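Hultgate raised parcel rates again??
Share 80 · 123 comments

Kaan Bozkurt: went to the Brestcombe counter in January, small parcel, price up again. no warning. anyone switched?
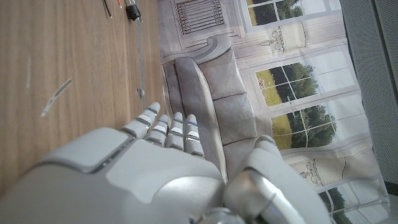 Naima Bennani: still cheaper than Starisness for me. you're probly paying for size, not weight.

Kaan Bozkurt: same size as always tho
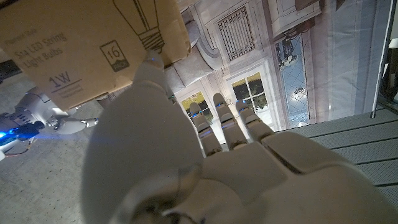 Size rules are the whole scam imo. They measure the longest side and round up. A plain cardboard box like the one tilted up there, I'd trim it down before mailing. Saved me plenty.
- Ada Palumbo

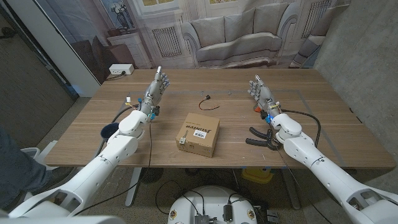 Tsung-han Yeh: disagree, trimmed mine and they charged extra for "irregular shape". use thier own boxes

Ada Palumbo: never happened to me, ask for a manager
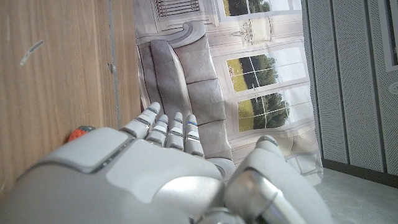
White hand, fingers up, fabric backdrop

Kaan Bozkurt: ok will try trimming first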